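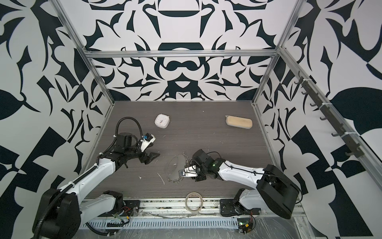

**Key control** is the set of rules and equipment by which the owner or manager of a building keeps track of its mechanical keys. It covers the cutting of keys, their storage, their issue to staff and tenants, and their return or replacement. The term is used mainly in property management, schools, hospitals and hotels. In private homes the same work is usually done without written rules, by means of a hook near the door or a drawer.

Key control is distinct from *access control*, a wider term that also takes in electronic cards, codes and guarded entrances. Many buildings use both. Mechanical keys often remain in service for plant rooms, cabinets, gates and padlocks after the main doors have been changed to cards.

## Terms

A *change key* opens one lock, or a group of locks that are all cut alike. A *master key* opens every lock in a defined group, and a *grand master* opens several such groups. The arrangement of these levels is called the *keying schedule*. A *blank* is an uncut key. The *bitting* is the pattern of cuts along the blade, commonly recorded as a short row of numbers, and a person who holds the bitting can have a key made without ever seeing the original. Bitting records are for this reason stored apart from the keys themselves.

*Keyholder* has two meanings. In everyday use it refers to anyone who carries a key. In alarm and insurance papers it refers to a named person who may be called to the building outside working hours.

## History

Early key control depended on a single officer. In large houses the duty fell to a housekeeper or steward, who carried the keys in person, and in walled towns the keys of the gates were handed over each evening to a warden. Locks were few and each was made by hand, so that a key could be recognized by its shape alone.

The spread of factory-made pin tumbler locks in the nineteenth century changed the problem. Keys became small and much alike, and buildings came to hold hundreds of them. Hotels answered with large attached fobs and a board of numbered hooks behind the desk. Factories and railroads adopted the brass check, a stamped disk that a worker left on the hook in exchange for the key. An empty hook with a check on it showed at once who had taken what.

Printed key registers came into wide use in the twentieth century. Electronic cabinets, which release a key only after a code or card has been presented, followed much later and are now common in vehicle fleets and large campuses.

## Storage

The simplest form of storage is the open hook rail, fixed to a wall or to the inside of a cupboard door. Hooks are spaced so that neighboring keys do not overlap, and each position is given a label that matches the register. Open rails are suited to rooms that are themselves locked. They are cheap and easily read, but they offer no protection once the room has been entered.

The locked key cabinet is a shallow steel box with hinged panels of hooks. Cabinets are normally bought with spare capacity, as a cabinet filled on the first day will soon have two sets on one hook. Lacey Lockwood's handbook *Keys in Public Buildings* advises leaving 16 positions free in any cabinet of 90. Keys to controlled drugs, cash or firearms are kept in a separate safe.

Storage by room number is the most common order, though it has a known weakness. If the label on the hook and the label on the door are the same, a lost key leads its finder straight to the lock. A coded order, in which the hook numbers bear no relation to the rooms, removes the risk at the cost of slower searching.

## Rings and tags

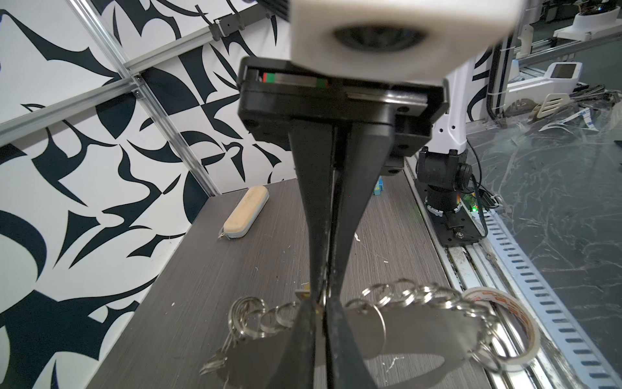 Keys that are issued together are kept together on a ring, and the choice of ring affects how well a set holds its order over years of use. Plain split rings are the usual type. They are inexpensive and close firmly, but they can be opened by hand, and a key may be removed without leaving any sign. Large sets are sometimes built up by linking ring to ring, so that the result is a long chain of silver rings with a flat metal tag among them and only a few keys hanging from one part. Such chains can be extended easily. They also tangle, and an inspector must spread the set out on a table before its keys can be checked against the register.

Sealed rings, sometimes called tamper-proof rings, are closed with a crimped joint and must be cut to remove a key. Prisons and hospitals generally require them. The number of keys on the ring is stamped on a tag attached to it, which allows a set to be counted at each change of shift.

Tags are made of metal, fiber or plastic. Metal lasts longest and can be stamped. Plastic tags with paper inserts are easier to revise, but the ink fades. Guidance is nearly uniform in holding that a tag should not carry the address of the building. A return address, where one is wanted, is given as a post office box or a police station.

## Issue and return

A key register records the key code, the name of the borrower and the times of issue and return. Daily loans are entered by line. Permanent issues are made against a signed form, which commonly states that the key may not be copied or lent.

Audits are held at fixed intervals, most often every 6 months, and whenever a holder of a master key leaves. Each key is produced and handled during the audit; a spoken assurance that it is at home is recorded as a failure to produce.

When a key is missing, the manager must decide whether to replace the key alone or the locks it opens. The loss of a change key usually affects a single door. The loss of a grand master may require every cylinder in the schedule to be replaced, and the cost is often greater than that of any other fitting in the building.

## Case: Husness Infirmary

The re-keying of Husness Infirmary is often cited in training material. The infirmary, in the district of Grondness, had been enlarged several times, and each wing had its own schedule. A survey led by Derek Parsons and Gemma Rowbotham found 1,409 keys in the building, many of them for doors that had been bricked up or removed. The keys were sorted by blank and then tried in the doors, wing by wing, beginning in June.

The new schedule took effect on 2018-04-01. It reduced the number of grand masters to two and moved the register from the porter's desk to a locked office in the Pilkington wing. Amber Hulme's later review approved of the change but noted that staff on night duty had farther to walk for the linen room key. A duplicate was afterward placed on the ward.

## See also

- Brass check
- Fandemden lock
- Keying schedule
- Pin tumbler lock
- Skeleton key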